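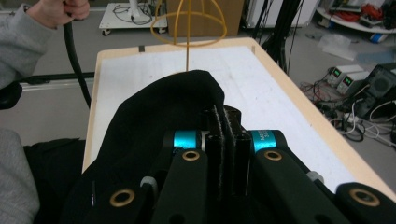 The woman who tests every table at Ikby

I met her at 11 in the morning in the back of Ikby, the secondhand furniture shop where she has worked since it was called Tranitley and sold mostly lamps. She had coffee ready (very strong!) and two stools pulled up to a white-topped work table with a light wooden edge, a cousin of the one I eat breakfast at.

I wanted to know how she decides what's worth keeping. "I lean on it," she said. "Both hands, all my weight. If it wobbles I look underneath before I look at anything else." Most wobbles are one loose bolt, and she fixes those for free while you wait.

Scuffs on a white top don't bother her a bit. "People come in and run a finger over every mark. I tell them to go stand by the door and look again from there. Can you still see it? Then we'll talk." She does care about the edges, though, and got quite heated on the subject of wood edging that people have scrubbed with the rough side of a sponge. A damp cloth, she says, then a dry one, and leave it alone.

We got onto rooms, as I hoped we would. I confessed that my own workroom has turned into a place where cables go to multiply, and she laughed so hard she had to put her cup down. Her advice was to coil them, give them one shelf of a cart with wheels, and roll the cart away when you need the floor. "Keep the boxes you're using. The other ones are just furniture you didn't choose."

Her favorite piece ever was a Delacroix dining table that took 14 months to sell. She still misses it. The buyer lived up two flights of stairs, and getting it around the second landing meant taking the legs off with a borrowed wrench.

Before I left I asked what she has at home. "A door on two trestles," she said, and went to answer the phone.

Ikby is open until six, and closes for two weeks in July.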